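Hortensia Garrido on washing wool at home

Garrido has repaired and washed knitwear at her shop in Garside for eight years.
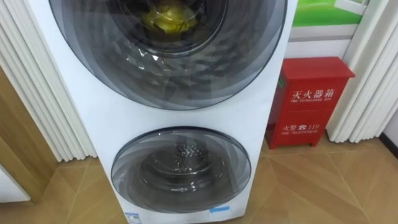
How often does a wool sweater need washing? Two or three times a season is plenty if you wear a shirt under it, Garrido says, and airing it overnight takes care of most smells.

She took up the work after a coat factory let her go one March. "I had 160 dollars and a box of darning needles," she says. Her first regular customer, Liesbeth Kramer, brought in a cardigan that had felted down to a child's size. "I couldn't save it. She came back with four more anyway."

Most of the damage she sees comes from heat and rubbing. She uses cool water and a small amount of soap, and dries everything flat on a towel. Wringing is out. "Press it. If you twist it, the shoulders go."

Moths are the other half of her business. She puts clean sweaters in cotton bags and doesn't think much of cedar blocks. "People buy them and then put the sweater away dirty," she says. "Wash it first."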